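Blocks, baskets and the war on the living room floor

Every house with a small child in it owns 200 blocks, and at any given moment 40 of them are under the couch. I've tried the plastic tub with the lid (the lid became a sled). I've tried the drawstring sack, which swallows everything and gives back only what you weren't looking for. What has lasted is a pair of wicker baskets on the low table, with an old white cloth under them.

The cloth earns its keep. It saves the tabletop from dings, it muffles the racket, and at bedtime you can lift the corners and tip the stragglers in. A bright block on white is also hard to lose, even for a husband.

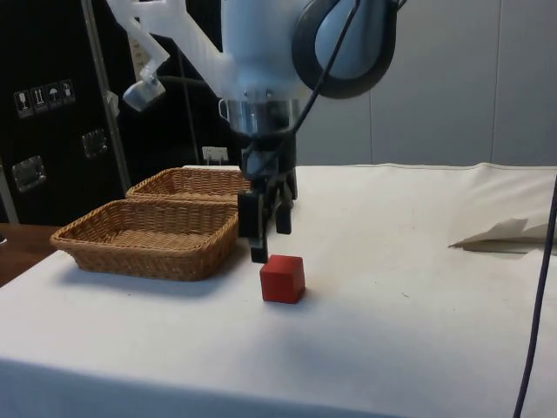
One red block, two wicker baskets to choose from.

Why two? Because one big basket is just a deeper floor. Ours are sorted by a system only my younger daughter understands, and I've stopped asking. Pick baskets wide enough that a hand can reach the bottom without dumping the lot, and park them right beside each other. Any gap between them is where blocks will go to live.
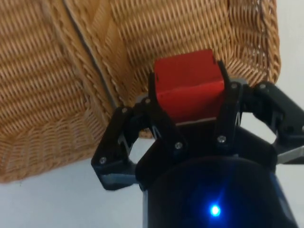

Before you fill new wicker, run an old pair of pantyhose over the inside. Wherever it snags, snip the splinter and rub the spot with fine sandpaper. Dust comes out with a dry paintbrush - the vacuum only moves it to the next row of weave. If the wicker starts creaking, wipe it with a damp rag and let it dry in the shade. I do mine every August, or I say I do.

Painted blocks get a barely wet cloth and a towel. Don't soak them. I soaked a set once and we had pink bathwater and gray blocks.

Comments (3)

Arvid Magnusson
Pantyhose trick works on chair seats too. Wish I'd known before I ruined good pants.

Dilwyn Foulkes
We line ours with a pillowcase - catches the crumbs. Why are there always crumbs?

gamdale_gran
My cat has claimed the second basket so we're back to one.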